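Hemham Handling Users' Group
Working party on rules for hand-held gripper recording
Minutes of the meeting held at the Trasberg rooms, May 29, 2021

1. Minutes of the last meeting
Agreed as a correct record, with one change. Item 4 should read "straps", and the secretary will amend the copy on file.

2. Wearing the grippers
The draft from Jandent was taken as read. Members agreed that the straps must be done up over the padding and checked by the wearer before each run. Cables are to lie back along the forearm and must not cross the palm. One member asked whether short sleeves should be required. It was felt this went too far, but loose cuffs will be ruled out.
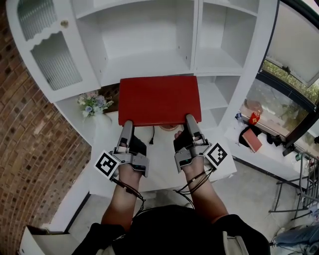
3. Work surface
The present wording says the surface should be "reasonably clear". Two members found this too vague to check against. After some discussion the following was agreed: "Anything left on the work surface during a run shall be written on the run sheet, including leads and plugs." Leads that are live must be moved out of reach of the fingers. Leads that are not connected may stay if they are listed.

The Mladenović proposal to ban household items altogether was not supported. The point of the work is to handle ordinary things in ordinary rooms – a bare bench would teach very little.

4. Markers
Markers must be flat, clean and firmly fixed. A marker that has lifted at a corner is to be replaced before the next run. Spare sheets are held at Trasberg; 200 remain and a further order is not needed before December.

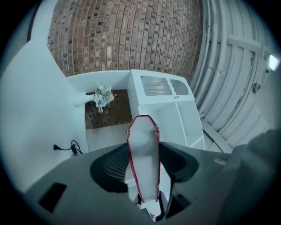 5. Fingers and cameras
Finger edges are to be looked at for nicks and peeling at the start of each day. The lens is to be wiped with a dry cloth only. A member reported that 542 of the 1,055 runs in the last batch had no lens check recorded. The run sheet will have a box for it from now on, and sheets with the box left blank will be sent back.

6. Bystanders
Anyone in the room must be told before recording starts. The notice on the door is not enough by itself. Wording for a short spoken notice to be drafted.

7. Storage of recordings
Held over. The limit of 900 runs per drive was questioned, and Jandent will be asked where it came from.

Actions
Secretary: amend item 4 of the last minutes; write to Jandent about item 7.
Hemham members: new run sheet; draft spoken notice.
Trasberg members: circulate the agreed wording on work surfaces.

Next meeting: to be fixed by email.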